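Part 3: Getting your bins ready

Right, if you've done Part 2 your work surfaces are level and you've had a cup of tea. Now for the bins. I've set up more of the Tiltgate sloping-sided ones than I care to remember, and most of the bother I've had came from rushing this bit, so take your time over it!

You'll need two bins, a roll of seam strip, a soft cloth, a bucket of warm water with a squirt of washing-up liquid, and a tape measure. A second pair of hands is nice for the lifting but I've managed without.

1. Clear the work surface and wipe it down. Crumbs of swarf under a bin will make it rock, and you'll spend half the morning blaming the bin.

2. Check the space. I leave 700 mm clear along the front so I can lean in without catching my elbows, and 600 mm at the side. If you're tight for room, steal it from the side and keep the front.

3. Put the back bin down first, then bring the near one up to it. You want the rims snug, with no gap for small parts to drop through (I lost a whole bag of washers that way and found them in December).

4. Look along the rims from one end. If one bin is sitting proud, lift it, wipe underneath again and put it back.

CAUTION: Lift by the rim with both hands, one each side. Don't drag a bin across bare wood with parts in it. You'll mark the wood and probably your fingers as well.

5. Wash the inside. Start at the top of the walls and work down, then do the floor. Scuffs won't come out and I wouldn't try, as scouring pads only leave a rougher surface for dirt to sit in.

6. Dry it properly, especially along the seams, and run the strip along where the far wall meets the floor. Press from the middle outwards with your thumb. Mine always ends up with a few wrinkles however careful I am, and I've stopped fretting about it.

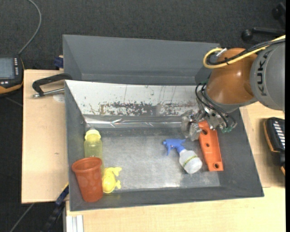

Fig. 9. Near bin with an orange bracket in it. Note the scrapes on the far wall and the strip along the seam.

Scrapes like those are what I'd call ordinary wear and I leave them be. Run a fingertip over them, gently. If it catches on a raised edge, or you can feel a crack, take the bin out of use and ring Denise Stockdale on the spares desk, extension 104. Give her the part name and say whether it's the wall or the floor, and she'll sort you out.

NOTE: The grey floor can throw back a lot of light from an overhead lamp. If the glare bothers you, shift the lamp a bit to one side before you go moving the bins.

7. Put one part in to start with. The long brackets are good for this: lay one flat with the channel facing up, so you can see the holes, and check that it doesn't rock.

8. Happy with that? Add the rest a few at a time. I never fill past halfway up the slope, as things start sliding back down on themselves and the long pieces get tangled.

9. Give the strip a quick look every Saturday, or whichever day you do your tidying. Once a corner lifts, peel the whole length off and start again with a fresh piece. Patching it never lasts.

Labels and dividers are in Part 4.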